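Folding a Small Pile of Shirts Without Losing Your Saturday

I have ironed and folded for a household of five for longer than I care to admit, and if there's one thing I'd pass on (my friend Thu Trịnh would say there are 15, but never mind her) it's to start with the pile and leave the folding until later. Tip everything out on a clear table and pull the T-shirts away from the button shirts, so you aren't switching from one fold to the other all morning. 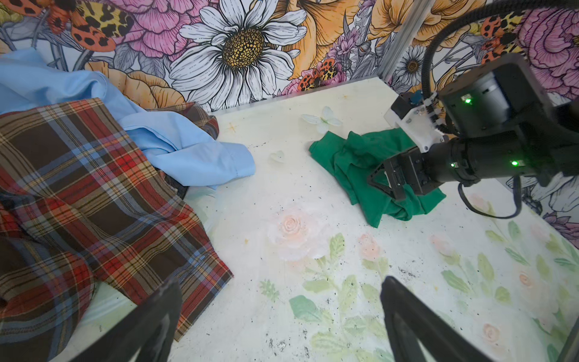 Start with the T-shirts, as they're quick and they cheer you up. Lay each one face down, smooth it from the middle outwards with flat hands, bring both sides in towards the centre, then fold up from the hem in thirds.

Button shirts want a bit more patience, bless them. Do up the top button and the middle one, turn the shirt over and straighten the collar. Fold one side in, lay the sleeve straight down along it, then do the same on the other side. Bring the tail up to just under the collar. With checks you can follow the lines of the pattern, which makes a plaid shirt far kinder to a beginner than a plain one!

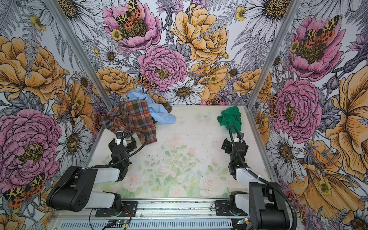 Plaid and light blue shirts to the left, green to the right, all still to be folded.

Stack the button shirts with the collars at alternate ends so the pile sits level, and pop the T-shirts on top.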